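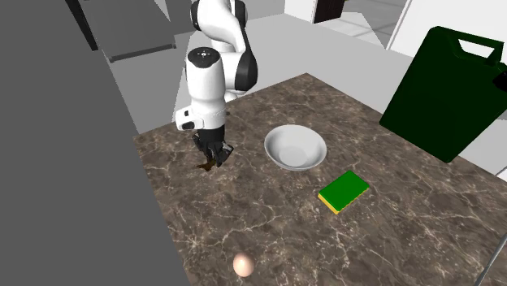 Second progress report on the concentrate dosing trial at the Nostthorpe offices, for Dörte Wiegand, operations. The trial was approved on the promise that wall-mounted dosing units would cut what we spend on ready-mixed sprays without anyone seeing a difference in the work. I doubted both halves of that when we started and I still doubt one of them. Brown stone with pale veins running all over it, like the countertop shown here with the sponge on it, is a poor surface for judging a cleaner by eye, and too many of our inspection scores come from surfaces with that kind of pattern. Please read the quality figures below with that in mind.

Print this page | E-mail this page

Spending

Chemical spending for the four months before the trial was $3,074. For the four months of the trial it was $644 lower. Lundance, who supply the units, have already put that saving in their sales letter to us and multiplied it out to every building we clean. I would not. We went into the trial with a closet full of old spray bottles on the third floor, and the night crew used them up through October before touching the new product. Those bottles were paid for under the earlier period. Ludger Eichhorn is going back through the delivery slips to work out how much of the saving is simply old stock. Until he has finished I don't want the $644 quoted to the client.

The units themselves cost us $700 installed. Lundance call this a one-time charge. The contract also lets them bill for replacement tips and hoses, and we have had one bill for tips so far, which I have sent back because it lists a building that isn't ours.

Quality

Scores from the monthly walk-through went up slightly. Celina Brzozowska did the first two walk-throughs and Aurelio Solís did the rest, and Aurelio has always been the more generous marker. I asked them to score the same restroom floor separately last month and they came out a full grade apart. So the increase may be real or it may be Aurelio.

Two things I am more confident about. Complaints about smell in the second-floor break room have stopped, and the glass in the front entrance is worse. The glass product leaves a haze on the inside panes in morning light. The crew's answer has been to wipe again with plain water, and that takes time the trial budget did not allow for. Lundance say the dilution is right and the cloths are wrong. We changed the cloths and the haze is still there.

Crew

Training was supposed to be one session. It took three, mainly because the wall chart that came with the units used product names that don't match the labels on the bottles. Celina made her own chart and it is the one people use. Two of the night crew still fill by hand when the unit on the first floor is slow - the water pressure there is poor, and Pfeiffer have looked at it once without fixing it.

What I am asking for

I am not asking to extend this to Stiltholm yet. Hartmut Hollmann is keen and has told the site manager there to expect units, which I would rather he had not done. What I want is a second period at Nostthorpe with no old stock in the building, one person doing all the walk-throughs, and the entrance glass scored by itself. I would also like approval to buy glass cleaner elsewhere in the meantime. If the saving holds up under those conditions I will put my name to it. At the moment I can't.

The delivery slips and both sets of restroom scores are in the shared folder. Ludger expects to have the stock figures ready for the next site meeting.

Report filed Mar 3, 2018

Recent reports
- Nostthorpe: dosing trial, first progress report
- Stiltholm: stairwell floor care, closing report
- Entrance mats: rental or purchase?
- Night crew key log, revised procedure

Contact the site office | Copyright, all rights reserved | Back to top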